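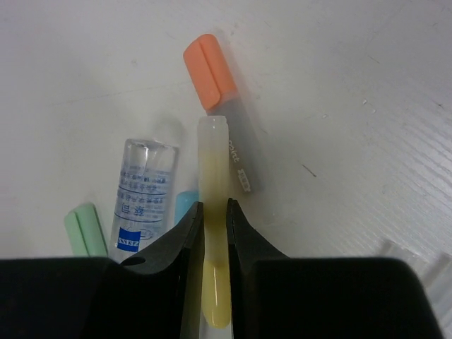

*Wrist camera view of a highlighter held between the gripper fingers. Seltora's planner takes its grasp candidates from views like this one.*

**Seltora releases Stidance 4, a grasp planning and arm coordination package for small two-arm benches**

Seltora today released Stidance 4, the latest version of its planning software for tabletop robot arms. The release adds a new perception stage for slim, closely spaced objects, a shared clock for two-arm setups, and a replay tool for failed grasps. It is available now to all current license holders.

Pens, markers and similar items are hard for grasp planners. They roll, they overlap, and clear plastic gives weak edges in a color image. Earlier versions of Stidance treated each object as a single box and planned one grasp per box. When two barrels lay close together, the boxes merged and the planner often aimed at the space between them.

Version 4 replaces the box with a center line and a width profile for each object. The planner tests finger positions along the line and drops any position where a finger would touch a neighbor. Parts of an object hidden behind the gripper are marked as unknown and are no longer filled in from the last clear view.

"The old code guessed at what it could not see, and it guessed with too much confidence," said Serpil Saraç, who leads perception work at Seltora. "Marking those areas as unknown costs us some grasp options. We accept that."

In Seltora's internal test set of 921 recorded grasp attempts on mixed desk supplies, the new stage returned a plan within 90 milliseconds in every case. The set includes clear plastic items and partly hidden objects. Results on transparent objects still depend on lighting, and the release notes list the known failure cases.

The second change concerns timing. Each arm now reads its joint targets from one schedule - earlier versions kept a schedule per arm and compared them at fixed points.

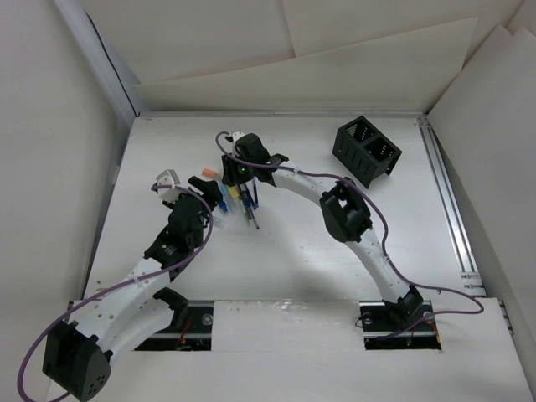 With a single schedule, the planner can reserve a region of the table for one arm and release it as soon as that arm has cleared it. The other arm slows down while it waits and does not need to return to a home pose. If either arm reports a position error above the set limit, both stop and the schedule is held until an operator clears it.

"Most of the work was in the stop behavior," said Muammer Bayram, control engineer. "Two arms that share a workspace have to agree on when to stop, and on what counts as stopped."

The replay tool, named Kushnir, stores camera views, joint positions and planner decisions on one timeline. Users can step through a failed grasp, change a setting and run the planner again on the same data without moving the hardware. Kushnir reads logs from version 3, but those logs do not contain rejected grasp candidates - only new recordings do.

Stidance 4 runs on Linux and needs a fixed camera and one wrist camera per arm. Configuration files from version 3 must be converted with the supplied script. The script reports 27 settings that have been renamed or removed. Custom gripper models need a finger width and a maximum opening before they will load.

An update with support for the Markesex calibration format is planned for December. Version 3 will receive fixes until that update ships.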